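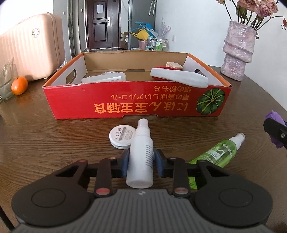

4.2 What the hand-held demonstrations do and do not show

The case for collecting demonstrations with a hand-held gripper is usually made on speed. A person can walk into a kitchen, pick things up and leave with usable data, and no robot has to be shipped anywhere. We accept the point about speed. We are less sure that the 1,783 demonstrations in our Tendia set teach what they are said to teach.

Take the table task, in which loose items go into an open cardboard box. Figure 3 shows one moment from it, with the fingertip pads on either side of a slim white bottle. A round white device lies flat right behind the bottle's neck, and a green spray bottle passes behind the right finger. A person handling the tool can feel that something is in the way and shift the wrist a little. None of that feeling is recorded. The policy gets the wrist view and the finger width, and has to guess why the hand moved.

The box raises a second problem. In Figure 3 it already has things in it, and a white-handled object leans over its front rim. Where the next item should go is a matter of taste, and our five demonstrators did not share one. Audrey-Anne Morin filled boxes from the back; Bohdan Didenko dropped items into whatever gap was nearest. Training on both styles together gave a policy that often hovered over the rim. Earlier work with the Kadier tool calls this kind of spread "diversity" and counts it as a strength. In our tests it looked more like disagreement.

We also collected a smaller set by remote control, using the Olaniyan arm. These demonstrations were slower and, to watch, clumsier. But every motion in them was one the arm could make, which cannot be said of the hand-held set. Of 70 hand-held demonstrations that we replayed on the arm, 14 asked for a wrist angle it could not reach. Filtering such cases out is easy enough. It also removes many of the awkward grasps that made the hand-held data attractive to begin with.

We do not claim that remote control is the better method overall. Our comparison covers one arm and one family of tasks, and the two sets differ in size. Still, reports that give only the number of demonstrations per hour leave out the share that a robot can carry out. We give both in Table 2, along with the replay failures sorted by cause.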